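Recording Cloth Demonstrations with Two Hand-Held Grippers
Reading time: 2 minutes
Last updated: April

These steps apply to club members collecting data for the Niskanen folding task. Complete the gripper check before starting. Lwazi Jacobs keeps the sign-out sheet.

1. Power on both grippers and start Mestar on the laptop. Wait until both devices are listed as connected.

2. Create a new session. Set the episode limit to 128 and the image width to 400. Leave the other fields at their defaults.

3. Put on the head camera and look down at the work area. Both jaws must stay in view at full reach. Adjust the strap, then lock it.

4. Drop the cloth from chest height so that it lands crumpled. Do not smooth it by hand.

5. Pinch one end with each gripper and draw the ends apart slowly until the fabric between the jaws is under light tension. Hold for two seconds.

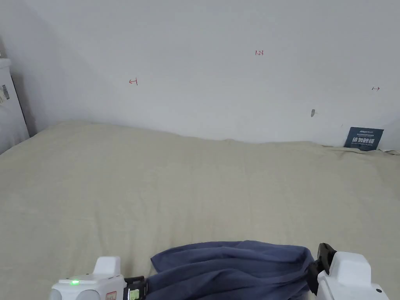 6. Lower the cloth, open both jaws fully and move them clear before ending the episode. Episodes that end with a closed jaw are rejected by the import script.

7. Tag each episode "good", "slip" or "redo". Keep slips. Subbarao Poduval uses them for the recovery set.

8. Copy the session folder to the Zekis drive and compare file counts before clearing the laptop.

If tracking drifts, stop, return both grippers to the start pose and recalibrate. Do not trim the bad section out of an episode.

Questions: Veronika Illés, Thursday lab hours
© Pamisano Robotics Club | Contact | Back to top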